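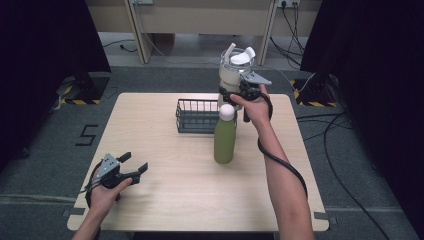 Right gripper holding the clear bottle above the wire basket, left one open.

Re-aligning the hand-held pair at station 5

4 min read

I look after station 5, one table with a pair of hand-held grippers on coiled and straight cable. Percy Betancur had it before me and left good notes, most of which I still follow. What follows is the service I did on 12/18/24, written down while the numbers are fresh.

The complaint was drift on the right unit. The logged jaw opening at full close had crept up since August, and an object that should have read the same width every time did not. The left unit was fine, so I used it as the reference and did not touch its zero.

First the table. The corners sit against strips of dark tape, and if the table has moved off the tape nothing measured on top of it is worth keeping. Ours had moved 2 mm on one side. I pushed it back and put down new tape, as the old strip had lost its grip on the carpet. The stands behind the table get the same check against their yellow-and-black borders.

Then the cables. The coiled one on the right gripper takes most of the abuse. It should hang in a loose loop along the forearm with enough slack to reach the far side of the table. If the loop is too short the coil pulls on the connector each time the arm goes out, and the encoder drops counts. I found the strain relief on ours had slid back toward the plug. I moved it forward, tightened the clamp and logged 19 full reaches with no dropped counts.

The mounting plate was next. Four screws, all snug except the one nearest the jaws, which turned a quarter before it bit. I cleaned the threads, added a drop of medium threadlocker and left it overnight. Percy's notes say to do all four together. I did one, and will do the rest when the unit is next apart.

Zeroing is simple but easy to rush. Close the jaws on nothing, hold for a slow count of five, store. Open fully, hold, store. The raw values on the right unit came out at 653 closed and 3065 open. Repeat until two passes in a row agree. Mine agreed on the third – the first pass is often off when the unit has just been plugged in.

For the functional check I use ordinary objects and a wire basket. A bottle with a flip lid is a good one: grip it around the body, lift it straight up, carry it over the basket, watch the width trace. A flat trace means the jaws are holding. A slow slope means the pads are creeping, and no amount of zeroing will fix that. I do the same with the green bottle, then swap hands.

Pads come from Vondwood and the cables from Stondale. I keep one spare of each in the drawer and should keep two of the cable. The Taipe logging script still writes the zero values to the wrong column if both units are stored at once, so store left, wait for the prompt, then store right.

Still open: the remaining three screws, and a longer cable run on the right side so that less of it lies where people step.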